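Diary, January
4 min read

Woke before six and lay there doing sums. The Skandar people say their lamp will fix my sleep in 40 days, and I am on day 4, so I suppose I should be patient. I am not patient. It cost $599, which I keep bringing up at dinner until someone changes the subject.

Chia-jung swears by hers. She has been sleeping like a log since Thanksgiving, she says, but she also quit her night job that same week, and I notice she never gives the job any credit. I asked her about it on the phone and she said I was being difficult. Probably. I would still like to see one person get better who bought the lamp and changed nothing else.

The booklet is 54 pages long and tells me to sit in front of the thing at breakfast, eyes open, "without expectation." I had plenty of expectation. Mostly I expected a headache, and by nine I had one. Coffee could be to blame, as I had three cups trying to stay upright. I wrote it in the margin anyway with a question mark.

Walked to the library in Hunevville after lunch. It was gray and raw, the sidewalk by the bank all ice. Looked up a couple of the studies the booklet mentions. One was on people who work shifts, which I don't, and the other I couldn't find under that title or any title close to it. The librarian tried too and got nowhere. She said to leave it with her. Came home with a mystery by someone called Tsai and read half of it in the chair, so at least the trip was good for something.

Demetrius Greenberg stopped by at four with soup and opinions. His theory is that I don't need more light, I need less of it at night – the streetlight comes straight through my blinds, and the clock radio glows, and I read on my phone until my eyes sting. He wants me to try proper dark for a week before I decide anything about the lamp. I pointed out that this was also advice from a man who naps on the bus. But it is free, and I can't find much wrong with it except that it came from Demetrius.

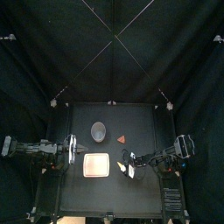 Later, 9:40 p.m.

Dug out the old Pleltska blankets from the hall closet and pinned two of them over the window. They smell of mothballs. There is still a line of orange down the left side where the wall isn't straight, and I have stuffed a towel in it. The clock radio is in a drawer. The phone is in the kitchen, and I have been up twice already to look at it.

I don't believe in this one either, for the record. If I sleep tonight it may be the blankets, or the soup, or just being worn out from the walk, and I won't know which. I ought to have stopped using the lamp first and then done the window. Too late, the pins are in.

Call the Skandar number tomorrow and ask how returns work. Ask Demetrius for his pot size, the lid I gave back last time wasn't his.

Recent entries
The lamp arrives
Three nights, no change
Chia-jung on the subject of naps
What I paid for the mattress

Contact | © All entries mine | Back to top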